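Metier Publishes Results of Household Chore Trials

Towels remain harder than boxes, company says

30 Oct 2019

GIRKSIDE. Metier, which develops gripping tools for homes, laundries and small shops, today published the results of its first full round of chore trials. The trials were set up to answer a question the company hears from almost every customer: can a machine do this work yet?

For most chores that involve cloth, the answer in the report is no. For a smaller group of jobs with stiff items of known size, the answer is yes, with a person nearby.

The round covered 300 attempts at everyday jobs, split between household work and shop-floor work. Of these, 144 were completed by a machine working without help. Another 97 were completed after a person stepped in once. The remaining attempts were stopped or ended with the item in the wrong place.

Moving boxes from a counter to a shelf gave the best results. So did standing bottles upright and closing drawers. Putting towels, dishcloths and shirts away gave the worst. Metier is releasing the weak results together with the strong ones and has not adjusted the scoring since the trials began in February.

"We get asked when people can stop folding towels," said Zlata Kushnir, head of trials at Metier. "I can't give a year. A towel changes shape every time you touch it. A person feels the edge and corrects without thinking, and our machines are slow at that. Some days they fold one fine and then drop the next one on the floor."

The report lists three causes for most of the failed cloth attempts. The machine picked up two layers when it needed one, it lost the edge while lifting, or it put the cloth down outside the container. Picking up two layers was the most common. Thick towels were worse than thin ones, and a towel that had already been folded was harder to place in a box than the team expected.

Shop-floor results were better overall but uneven. At Savchuk, a linen supplier that took part in the trials, machines could move closed cartons for a full shift. They could not restock open bins of hand towels at a speed the supplier would pay for.

"Cartons, yes, we would take that tomorrow," said Tyra Hedlund, floor manager at Savchuk. "The bins are still a job for my staff. It takes a new hire one morning to learn it. I told Metier I'd look again when the machine can do a bin without somebody standing over it."

Much of the current work at Metier is done with hand-held grippers. A person holds one in each hand and does the chore with them, so the task is performed with the same kind of fingers a machine would have. The company says this gives it more practice material on cloth than it could get from machines alone, and that it shows early on when a finger or pad is poorly suited to a job. Pad wear is recorded with the other results.

Metier will run a second round of trials with 29 chores. Towels placed in boxes and bins will make up a larger share than before. Sturketti, which makes storage fittings for shops, will supply shelving for part of the round. No product launch is planned in connection with the results, and the company is not taking orders for a towel-folding machine.

The full report, including the scoring sheet, can be requested from the press office.
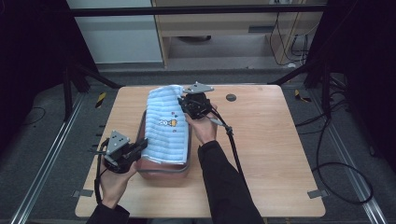

Handling a striped towel at a plastic container with two hand-held grippers.

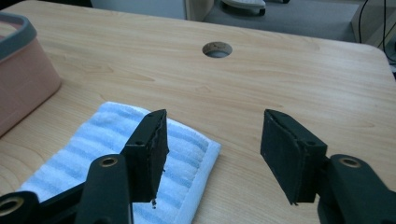

Metier Press Bulletin | No. 29 | Page 2

About Metier
Metier designs grippers and finger pads and tests them on ordinary chores. Its offices and trial rooms are in Girkside.

Comments (4)

dormouse_k
Good to see a company print the bad numbers too. Less than half done without help sounds about right from what I've seen in warehouses.

Pat in receiving
We fold towels for a motel and I'd be happy with a machine that just got them in the bin. They don't even have to be neat.

L. Orme
Does the 144 include the drawers? Closing a drawer is not much of a chore. I would like to see the laundry numbers by themselves.

dormouse_k
@L. Orme it says the scoring sheet is in the full report, you have to ask the press office for it. I sent them a note.

Contact: Metier Press Office, Girkside | © 2019 Metier. All rights reserved. | Back to top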